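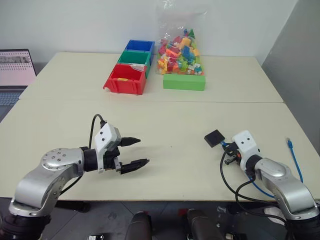
From: Kornél Deák
To: bench-room list
Subject: Re: bins and network cables on the two tables
Sent: June, 4:10 pm

Answers to the questions from this morning are under the quoted part. I have left the whole message in so people who missed it can follow.

> Hi all,
> I went looking for a patch cable before lunch and could not tell which
> ones were good. Are we still sorting by bin color, or did that stop
> when the Bullham order came in? Also, is the far table for storage now
> or can I put work on it? I need about two feet of clear surface for the
> Dovent samples. And can somebody write down how we want the small black
> adapters unplugged? I found one with a bent tab on the cable.
> Palamarchuk desk

Yes, we are still sorting by color. The three bins stay in a row on the far table, red in front, then green, then blue. Please don't turn the row sideways. When it runs front to back there is room left on both sides, and the Dovent samples can go on the left.

Red is for things that have not been checked. Green is for things that have been checked and work. Blue is for things going back to the supplier. The yellow block in the red bin is the spacer from the Hemach kit. It has not been measured yet, so leave it in there.

The white card at the back rim of the red bin stays with that bin. If you carry the bin to the other room, the card goes too. Write on it in pencil. I had to throw out the last one when the ink would not come off.

The near table is for work in progress. Cables can lie on it while you are using them, but at the end of the day they get coiled and put in a bin. Try not to set anything heavy across the seam between the two tables. The tops are not fastened to each other and the far one moves if you lean on it.

We have 23 patch cables on the sheet and I would like to get that down. Anything longer than 10 feet can go to the Palamarchuk desk, where they have use for it.

On the adapters, these are the steps I have been using. They apply to the small black boxes with two network ports side by side.

1. Turn off whatever the box is feeding. If you don't know what that is, ask on the list first.

2. Hold the box by its body. Don't let it hang from the cable.

3. Take the plug by the ridged boot, close to the port, and keep your grip off the cable below it. Press the tab down all the way, then pull straight out. If it does not move, press the tab again before you pull any harder.

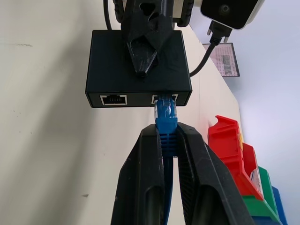 4. Look into both ports before you put the box away. The gold contacts should be in an even row. Scuffs and dust on the case don't matter, but wipe it off anyway if it is going in the green bin.

5. Coil the cable loosely and put a tie on it. A cable with a bent or missing tab goes in red, even if it still works.

The one with the bent tab can go in red too. I will put a new end on it when the connectors arrive from Hemach.

I can be at the tables after 2 if anyone wants to go through the red bin with me. Bring a pencil.

Kornél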